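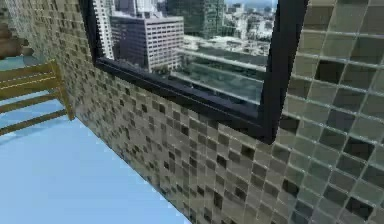

Lehner Benchtop Glove Tester: Six Weeks on Our Packing Line

Home | Reviews | Plant Floor | Suppliers | Contact

April -- by Roland Penrose

I love this machine! We bought the Lehner to replace the old water-fill check, and it leak-tests a nitrile glove with air in 15 seconds -- cuff clamped, inflated, pressure read, done. Our line at Samden pulls samples from every lot of 1,000, and the operators had the hang of it in 30 minutes (I needed longer).

The clamp rings swap without tools, and the readout is big enough to see from the next station. My one gripe is the export software, which logged us out twice a shift until we updated it. Small sizes also need a careful hand at the cuff. I've already asked for a second one for the Jirnum plant.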